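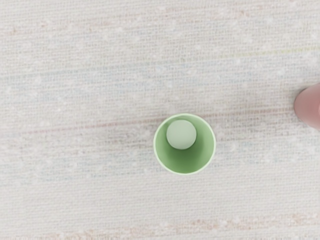 A light green cup with a pale green ball in it, on off-white cloth.

Brosham Library: new lending rules from October

The library on Drikus Street will change its loan period in October. Books can be kept for 29 days, up from three weeks. Films and music stay at one week. Members borrowed 1,135 books last month, and 432 of them were renewed at least once, mostly by phone.

The online catalog is moving to Ritunel. Your card number stays the same, but you will need to set a new password the first time you log in.
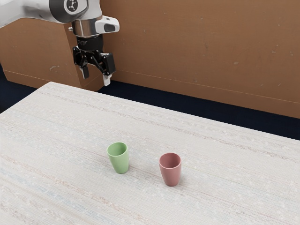

Can I still renew by phone?
Call the front desk before 5 p.m. and have your card number ready.

Large print books have moved to the Georgiou Room, next to the local history shelves. Each book can be renewed 2 times unless another member has a hold on it.

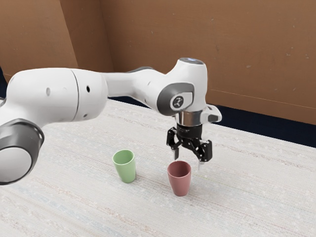
Holds will be kept at the desk for one week. After that they go to the next person on the list. The book drop is closed on Monday while the lock is replaced.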